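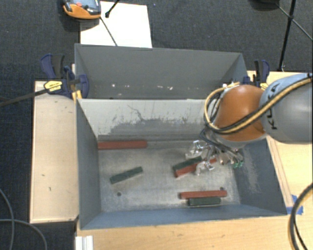 The new grinding cell at Dellard has already changed the way one longtime customer plans its week, according to a buyer at Morais, who told the shop that parts used to leave on a truck for grinding and come back whenever they came back, and that having it all done under one roof "feels like getting our Mondays back."

Dellard, the contract machine shop known for its shafts, sleeves and bearing housings, is delighted to share that its cylindrical grinding department is open and taking orders. The department has 2 external grinders, a bench for hand finishing and its own inspection room, and it sits right across the aisle from the turning section, so a shaft can come off the lathe and be on a grinder the same shift!

Until now, Dellard turned its parts close to size and sent them out for the last few thousandths. The outside shops did good work, and several of them will still see jobs from Dellard when the parts are too long for the new machines. But the trips added days, and every trip meant wrapping, labeling, unwrapping and measuring all over again. Anyone who has packed a tray of finished shafts for the road knows how much paper and tape that takes.

The grinders are set up for short and medium runs, from a single replacement shaft up to repeat orders that come around every few months. Common steels, stainless and hardened tool steels are all welcome. Customers can send a drawing, a worn part or both. If all you have is the worn part, the inspection team will measure it, draw it up and send the drawing over for approval before any metal is cut.

The first job through the new department was a batch of 42 pump shafts for Morais. Each one has a pair of bearing seats and a seal surface that needs a very smooth finish, and the team had a great time working out the best order to grind them in (there was a lively debate over whether to start with the seal end, and the seal end won). The whole batch was checked in the inspection room, and the readings went out in the box with the parts.

Getting here took 4 months of work. The old storage area was cleared, a new floor was poured to keep the machines steady, and the coolant system was laid out so that the grinders have their own tanks and filters, separate from the lathes. Tikon supplied the workholding and spent time on the shop floor helping the crew set up centers and drivers for the smaller diameters. The operators trained on scrap stock first, then on spare parts for Dellard's own machines, and a few of those spares are running in the lathes today.

The department also gives people in the shop something new to learn. Two of the turning operators have moved over to grinding full time, and others will be taking turns there through the fall.

Dellard will hold an open afternoon for customers and neighbors at its Monen shop in October, starting at 1 p.m. The grinders will be running and there will be coffee. Bring a drawing if you have one, or that odd part that has been sitting in a drawer waiting for somebody to make another.

To ask about a grinding job or to sign up for the open afternoon, call or stop by the front office at Dellard during shop hours. Safety glasses are provided at the door. Please wear closed shoes.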